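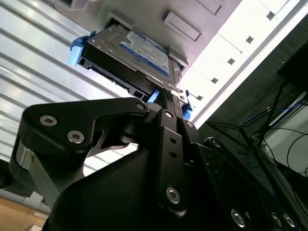

I got to the Getero repair shop at 8 in the morning, which was a mistake, because the woman who runs the storage bench doesn't really talk before coffee. By the second cup she was unstoppable!

Her bench handles dead and dying hard drives, mostly for small offices, more than 600 of them last year. I asked what people get wrong when they swap one themselves. "They shove," she said. "The drive goes into the caddy, the caddy goes into the bay, and if it's sitting crooked you back it out and start over. You don't lean on it."

She loves a caddy, by the way. I'd never given them a thought (plastic rails, a tab to release the thing, who cares?) but she has opinions. "Colored tabs are the best idea anybody had in this business. You're on your knees under a desk at Reuter with a flashlight in your teeth, and you can still see where your thumb goes."

Reuter is the accounting office across the street, and they keep 3 of everything. Her other regular is Skamness, a print shop where paper dust gets into every machine. She charges 45 dollars for a swap and 120 if she has to copy the old drive over first, and she'd much prefer you called before it started clicking.

I confessed that I have a drawer at home full of old 3.5-inch drives with no notes on them. She put her cup down. "Masking tape," she said. "Write on it what's inside and the month you pulled it. The maker's label tells you about the drive, it doesn't tell you it's got your wedding on it."

She uses a little program called Clitik to keep track of what goes in which bay, but there's a paper notebook on the shelf too, and that's the one she reached for when the phone rang.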